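Category: Workshop / Finishing and Materials

Frequently asked questions: drying and stabilizing bowl blanks

These answers cover blanks sold by Coughlan and the green rounds cut to order at the Osulitz yard. They apply to hardwood bowl blanks only. Spindle stock and pen blanks are dried on a different schedule and have their own page.

What moisture content are your blanks shipped at?

Kiln-dried blanks ship at 8 to 10 percent, measured with a pin meter on the freshly planed face. Air-dried blanks ship at 12 to 16 percent. Green blanks are not metered. They are cut, sealed on the end grain, and shipped within a week of cutting, and the moisture content depends on the species and the season. Maple cut in August and maple cut in winter will not weigh the same.

Is a green blank harder to turn than a dry one?

No. Green wood cuts more easily and makes less dust. The difficulty comes afterward, when the bowl shrinks more across the growth rings than along them and goes oval. If you want a round bowl, rough it out green, let it dry, and turn it a second time. If you do not mind an oval bowl, turn it to final thickness in one session and let it move.

How thick should the wall be on a rough-out?

One tenth of the diameter is the usual rule. A 10-inch bowl gets a 1-inch wall. Keep the thickness even from the rim to the bottom. A thick bottom with a thin rim is the most common cause of cracks we are asked about. For cherry and fruitwoods, which move a lot, leave slightly more than one tenth so there is enough wood to true up the second time.

Leave a tenon on the foot. It will go oval with the rest of the bowl and has to be trued before it is chucked again, so cut it a quarter inch larger than the jaws need.

How long does a rough-out take to dry?

Six months is typical for a 10-inch bowl in a cool room out of the wind. Weight is a better guide than the calendar. Weigh the rough-out on a kitchen scale on the first day, write the weight and the date on the foot, and weigh it again every two weeks. When three readings in a row are the same, the wood has come into balance with the room. It may still be above the moisture level of a heated house. Move it indoors for another three weeks before the final turning.

Do I need to seal a rough-out?

Seal the end grain on the outside of the bowl and over the rim. The inside can be left bare. Grondar end sealer is a water-based wax emulsion and is the product we use at the yard. Brush on one heavy coat the same day the bowl is roughed out. A second coat slows drying further and is only needed for pieces with the pith nearby, for crotch wood, and for burl.

Do not seal a blank that has already begun to check. Cut back to sound wood first.

Can I use paper bags in place of sealer?

Yes, for small bowls. Put the rough-out in a plain grocery bag with a handful of its own dry shavings, fold the top over, and set it on a shelf. If mold appears, change the bag. Plastic bags hold water against the surface and will stain maple and sycamore gray in a few days.

Can I dry a blank in a microwave oven?

It can be done on pieces up to 6 inches. Use the defrost setting for one or two minutes, let the piece cool completely, weigh it, and repeat. Rushing the cooling step causes internal cracks that cannot be seen until the second turning. Do not microwave any piece with metal in it, and do not use an oven that is also used for food.

What about soaking in alcohol?

Customers report mixed results. Our own comparison used 20 cherry rough-outs from one log, half soaked overnight in denatured alcohol and half untreated. The soaked group reached a stable weight sooner. The number that cracked was the same in both groups. Alcohol vapor is flammable, and soaking tanks need a tight lid and ventilation.

What does the code on the foot of my blank mean?

The first part is the log number and the second part is the position of the cut, counting from the butt end. A blank marked 2803-4 is the fourth cut from log 2803. Blanks from the same log are the best choice for a matching set. Give us the log number when you order and we will check whether any of it is left.

What is the Sikon treatment?

Sikon is a resin stabilizing process offered on spalted and punky blanks. The blank is dried to below 6 percent, held under vacuum in resin, then heat-cured at 200 degrees Fahrenheit. It adds weight and makes soft areas hard enough to cut cleanly. It is not needed on sound wood and will not penetrate oily species such as cocobolo. Stabilized blanks should be sanded with a dust mask and light pressure, as heat softens the resin and clogs the paper.
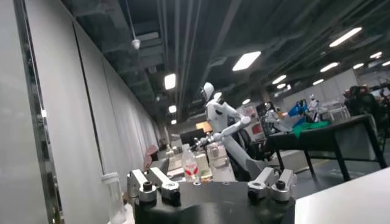 What grit should I sand to before applying oil?

Start at 120 or 150, depending on the tool finish, and do not skip grits. For a penetrating oil, 360 is fine enough on most domestic hardwoods. Going finer closes the surface and the oil sits on top. For a film finish, stop earlier.

My finished bowl cracked after I took it home. Is it covered?

Kiln-dried blanks are covered for 90 days against checks present at the time of shipping. Green and air-dried blanks are not covered once they have been cut. Cracks that show up in the first heating season are nearly always caused by final turning before the wood was dry. Thin cyanoacrylate glue will hold a hairline crack if it is applied before the finish.

Are the blanks food safe?

Bare domestic hardwood is suitable for food contact. The end sealer is not meant to stay on the finished piece and must be turned away completely. Stabilized blanks are sold for decorative use only.

Can I return a blank?

Unsealed, uncut blanks can be returned within 30 days. Green blanks and anything cut to order cannot be returned. Contact the yard with the code on the foot before sending anything back.

Last revised 27 January 2018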